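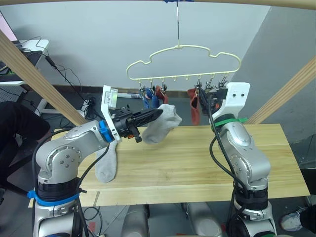
Zurnora Tag Log, release 2

Bluetooth sighting records from small battery tags fixed to hand tools, cases and carts. The set is meant for work on lost-item lookup and for testing how well signal strength predicts which room a tag is in.

Contents
tags.csv – one row per tag, 28 rows
sightings.csv – one row per tag per session, 2,534 rows
rooms.csv – room codes and receiver positions, in meters

Collection
Tags sent a signal every two seconds. Receivers in the Skistis building wrote the strongest reading per session, along with the receiver code and battery level. Logging began in March. Receiver R4 was moved one Friday, and rows after the move carry the code R4b. Do not merge the two.

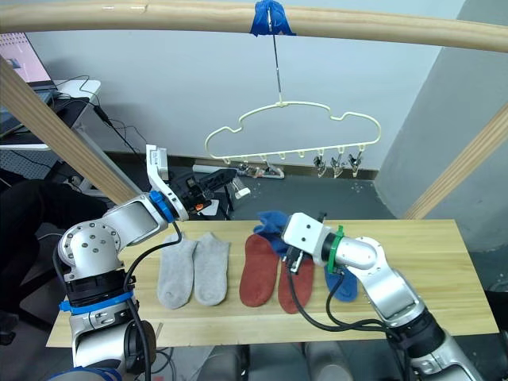

Labels
A true room was entered by hand for 1,191 rows. The rest have an empty room field, which means unknown. Rigoberto Solís entered the labels and Crescencio Olvera checked them against the sign-out sheets.

Known problems
Times are local, with no zone offset.
220 rows have a battery value of 0. This is a read error and should be treated as missing.
Tags inside metal cases read weak at all distances.

Changes from release 1
Room codes are now two letters and a digit. Duplicate rows are removed. The old column "dist" is dropped – it was computed from signal strength and added no new data.

Loading
All files are UTF-8, comma separated, with a header row. Join on tag_id.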